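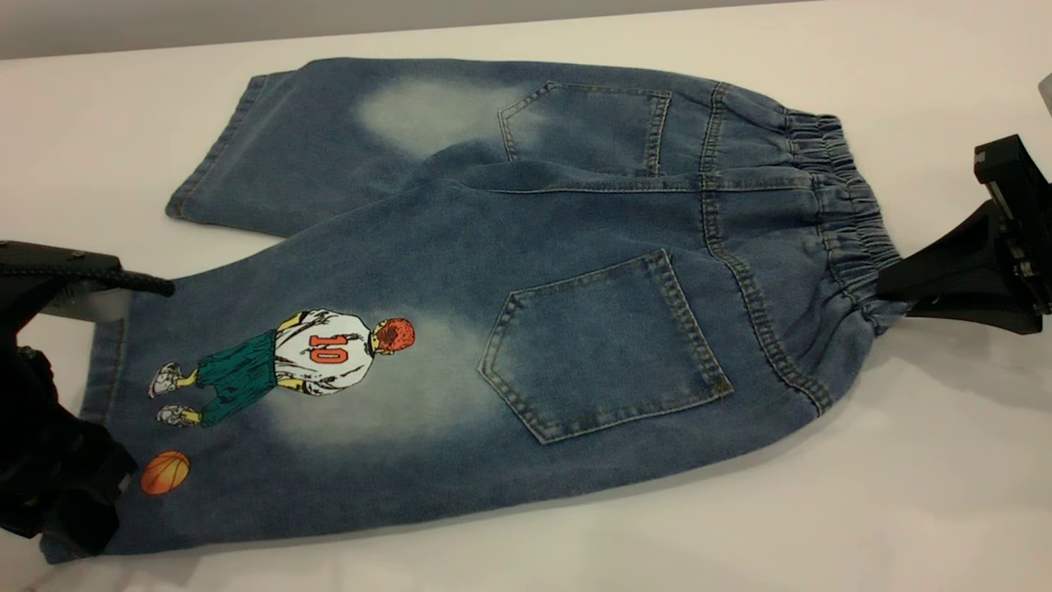
February, late, and I should have gone home two hours ago. The coffee machine on our floor has given up again so I've been drinking the herbal stuff, and I may never forgive it.

Anyway! Grasp planner day. I finally got the new keypoint model hooked up to Steltasik this morning, and the first thing it did was tell me, with 0.97 confidence, that a back pocket was a waistband. Both pockets, in fact. I get it, sort of. They've got those double rows of gold stitching, and so does the seam near the waist, and the model has clearly decided that gold stitching means "grab me." We trained it on 2,383 frames and I went back through the labels over lunch (cheese sandwich, slightly stale) and hardly any of them were denim. Towels, towels, T-shirts, more towels. So that one's on us.

The jean shorts with the basketball player on the leg are now officially my nemesis. The print wrecks the segmentation. The little orange ball sits so close to the hem that the mask takes a bite out of the edge right where the left gripper wants to go, and then the planner moves the grasp inward to be safe and pinches a big fold of leg. I tried turning down the color weight and leaning on depth, but depth on a flat garment is a few millimeters of nothing much, so the mask went mushy everywhere else. Ended up doing a hole fill plus a convexity check on the contour before it goes to the keypoint head. Ugly — but it's 9 lines and I understand all of them, which I can't say for the rest of that file.

The elastic waist is a different headache. It bunches up into all those ripples, so the length between the two grasp points isn't really a length, it's more of a suggestion. The controller was pulling to a fixed distance and I hated watching it. I swapped that out for a tension limit on the right arm with the left one holding position, and set a timeout so it doesn't sit there thinking forever. Need to log the force at the wrist properly tomorrow. Right now I'm reading it off a plot with my eyeballs.

Also lost most of an hour to Fluvetti, which quietly renamed a topic in the last update, so my state machine was waiting for a message that was never going to come. I said some words. There's a startup check for it now.

Left the sim going tonight, 1,000 random starting poses with the new contour step in. Last week's version fell over at 387 and I never found out why, so I've turned the verbose logging on, and disk space can be tomorrow's problem.

To do: relabel the denim, ask the Kilteo people for the spare calibration board, buy real coffee.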